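Re: [teleop-folding] How many demos before it stops dragging?

On Saturday the Filtow list wrote:
> We've got 20 shirt demos and the policy still drags the cloth
> instead of lifting it. Do we need more, or better ones?

Better ones, I'd say! We had the same trouble at Torkstead until I slowed right down at the pinch. Wrist view:
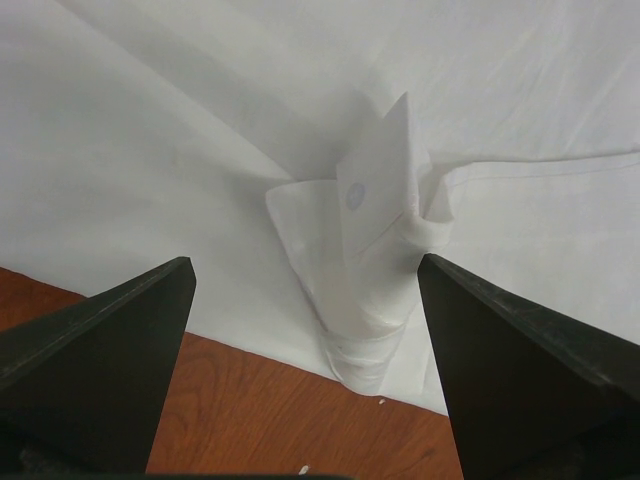 Fingers open, bunched cloth between them

I throw out any take where I fumble the grab (8 went in the bin in June, ouch). Keep both arms in every take too, even if one is only waiting.
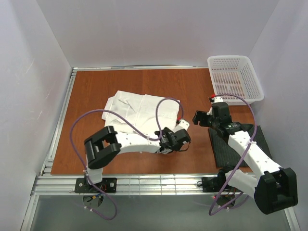
My other tip is to decide where the idle arm lives before you start recording. I used to let it wander, and the Ragab policy copied the wandering beautifully. Now, while the left one is busy at the white garment, I park the right over the dark grey mat, and I leave the basket in the far right corner so it stays put between takes.

Big shirts are harder, so I do those last, once my hands have warmed up on the leaders.

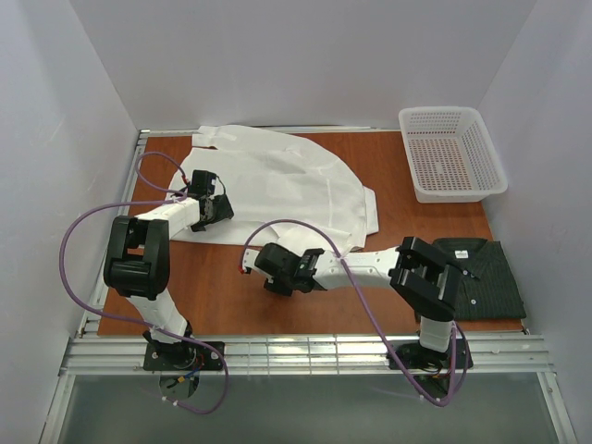

White shirt spread out, dark one folded on the right

Happy to share the Braneretti config if you want it, just shout.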